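Edelstahlschüsseln von Kalkflecken befreien

Kalk setzt sich vor allem dort ab, wo Wasser auf dem Metall stehen bleibt. Für eine flache Schüssel reichen 100 ml Essig und 200 ml warmes Wasser.

1. Mischen und einfüllen
Essig und Wasser in die Schüssel geben und 20 Minuten stehen lassen. Bei dickem Belag wiederholen – höchstens 3 Mal. 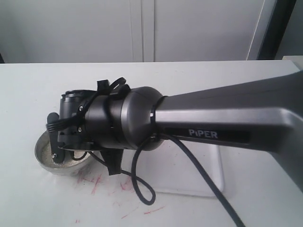 2. Auswischen
Mit einem weichen Tuch immer in Schliffrichtung wischen. Keine Stahlwolle verwenden, sie hinterlässt Kratzer.

3. Spülen und trocknen
Klar nachspülen und sofort abtrocknen, auch den Rand.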